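Rillholm Trek Sponsorship Pages: Frequently Asked Questions

Last updated Apr 2, 2024

Setting up a page

Who can open a sponsorship page?
Anyone with a confirmed place on the Rillholm Trek, the Rillholm Half, or the Zolstead Hill Series. Your place is confirmed once the registration deposit has cleared. Pages cannot be opened for waitlisted entries.

How do I open one?
Sign in with the email address you used to register, select Fundraising, and choose Create Page. You will need your entry number, a page title, and a target amount. The title can be changed later. The web address cannot.

What target should I set?
The minimum for the Trek is $1000. The Half and the Hill Series have no minimum, but the form requires a figure. If you leave the field blank, it is set to $200.

Can I change the target after donations come in?
Yes. The percentage on the page is recalculated the next time the page loads. For the Trek, the target cannot be set below the minimum.

Can two people share a page?
Use a team page. Each member keeps an individual page, and the team page shows the combined total. A donation made directly to the team page is split equally between members unless the team captain selects a different split before the event closes.

Donations

Which payment types are accepted?
Credit card, debit card, and bank transfer. Card donations appear on the page within a few minutes. Bank transfers appear when the funds arrive, normally two to four business days later.

How do I record cash and checks?
Enter them under Offline Donations and send the money using the deposit slip that can be downloaded from the same screen. Offline amounts show in gray until the deposit is matched. Unmatched amounts are left out of the final total.

Why does my total look lower than the sum of the donations?
The total excludes refunded donations, unmatched offline amounts, and processing fees where the donor chose not to cover them. Example: a page with $1000 in gross card donations and $28 in uncovered fees shows $972. The Trek minimum is checked against the gross figure.

Can a donor stay anonymous?
Yes. The donor checks Hide My Name at payment. The name is hidden from the public page and from the page owner. The amount can be hidden separately.

Does employer matching count toward the minimum?
It counts once the employer has paid. A pledge is not enough. Request the match early, as some employers process them once per quarter.

Training log

Do I have to use the training log?
No. The log is optional and has no effect on your entry or your donations.

Which apps can I connect?
Masum and Hlongwane accounts can be linked under Settings, Connections. Runs and walks are imported every six hours. Other activity types are ignored.

Can I enter sessions by hand?
Yes. Enter a date, a distance, and a duration. Manual sessions are marked with an M on the public page. A session can be edited for seven days and is then locked.

My interval session was imported as several short runs. Can I merge them?
Select the entries and choose Combine. The sessions must fall on the same date and come from the same source. Pauses between them are not added to the duration.

Photos and updates

How many photos can a page hold?
Up to 70, including those in the updates section. The first photo uploaded becomes the cover unless you pick another.

Which file types work?
JPG and PNG. Photos placed one after another in an update are stacked in the order you added them. 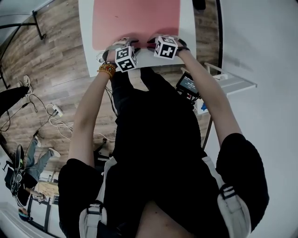
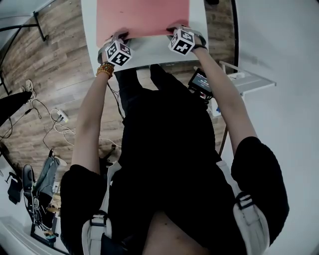
How long can an update be?
There is no limit on length, but the page preview shows the first 200 characters. Links are allowed in the body of an update and are removed from the title.

Are donors notified when I post?
Only donors who opted in. Notices go out once per day, so two updates posted on the same date are sent in one email.

After the event

When does my page close?
Donations stay open for 70 days after the event. The page itself remains visible for one year and is then archived. You can download a donor list at any time before archiving. Anonymous donors are listed by amount only.

What happens if I withdraw?
Existing donations go to the charity shown on the page. Donors who want a refund must ask for it within 14 days of the withdrawal notice. The registration deposit is not refundable, but it can be moved once to the next year's event.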